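Notes from the Tridberg bench, a thread

March 18, 2023

I've spent a good part of this winter collecting demonstrations for a two-arm setup, and a few people asked how it goes day to day. So, a thread on the collecting side. I'll leave the model side to people who know it better.

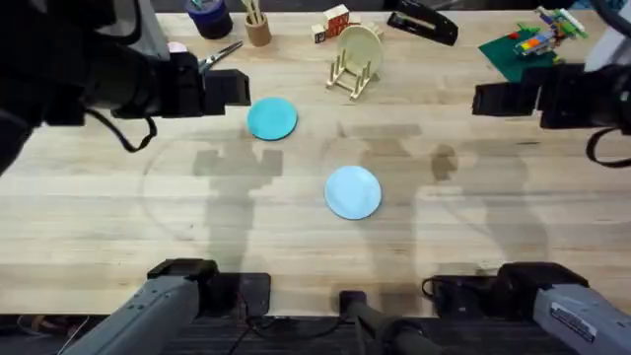
The way we do it, a person drives both arms by hand through one short job, start to finish, and the computer saves what the cameras see along with every joint position. One run through is one episode. A task needs a lot of them before training is worth starting.

Our count stood at 2392 episodes last night, over all tasks. That sounds like plenty. Once you take out the test runs and the ones with a bad start, the useful pile is a fair bit smaller.

The task on the go now is flat discs. Pick up one, pick up the other, stack them. A child does it without looking. With grippers it's a pain, as a thin thing lying flat on wood gives you almost nothing to get hold of.

The trick I settled on is to press down lightly near the rim with one gripper, let the far side lift a touch, and slide the other one under. It took me two days to get it smooth enough to record.

Leonora Aquino does it another way. She drags the disc towards her a little and pinches as it moves. Her way is quicker than mine and it fails more.

We argued over whether to keep both. Mixed styles can confuse a small policy: it sees two answers to the same picture and lands somewhere between them, which with a disc means closing on thin air. For now, each of us tags our episodes and we train on one style at a time.

Episode length. Ours run to 15 seconds if the pick goes well and we stop the recording at 30 whatever has happened. Before we had the limit, I had runs where I fiddled with one edge for ages, and the policy learned to fiddle.

Pauses are the other thing. If you stop to think halfway through, the pause goes into the data. The arm then learns that at this point one stops. Plan the whole move before you press record.

Start positions matter more than I expected. In the first week I put the discs down wherever my hand fell, and my hand fell in the same place nearly every time. Ekaette Akande plotted them and showed me a tight little blob in the middle of the table.

Now we use a list. A script picks two spots and a turn for each arm's starting pose, reads them out, and I set things where it says. Dull, but the spread is much better.

We keep other things on the table too. Scissors, tape, a stapler, blocks, whatever is going. A policy trained on a bare table had a habit of going wrong the day somebody left a pen out. The extras get swapped and shuffled between blocks of episodes.

Same with light. Arms throw big soft shadows over the wood and the shadows move with them. We record at different times of day and with the lamp on and off. I wouldn't try to get rid of shadows. They'll be there when it runs.

Failed runs: we keep them, in their own folder. A run where the disc slips and you catch it and carry on goes in the main set, and I'd say those are worth more than the clean ones. A run where it ends up on the floor does not.

Labelling is one line of text per episode, typed straight after. "Stack the teal disc on the blue one" or the other way round. We tried doing all the labels on a Friday afternoon and got a lot of them wrong.

Colour names caused a proper row, by the way. One of us wrote teal, one wrote turquoise, one wrote green. There's a shared word list now and the tool refuses anything else.

Storage and playback run through Colaler, which does the job. It drops a camera frame now and then, so Stan (our checking script, no idea who named it) goes through each batch and flags any episode where the video and the joint log drift apart.

Then someone still has to watch a sample by eye. Stan can't tell that you stacked them in the wrong order.

Tiredness shows in the data. My last hour is always jerkier than my first - you can see it in the gripper trace. We swap drivers every hour now, and I do fewer episodes in a day than I used to.

Someone asked if we could do all this in simulation. We do some. Thin flat things on a slightly uneven top are where ours is weakest, so those we record for real.

Next up is handing a disc from one gripper to the other in mid-air, then cloth, which I'm dreading. Berusach want a first version of the set in May and the format is still being settled with them.

I'll post the start position script once Ekaette has tidied it. Replies are open if you want to know about the arm mounts or the word list.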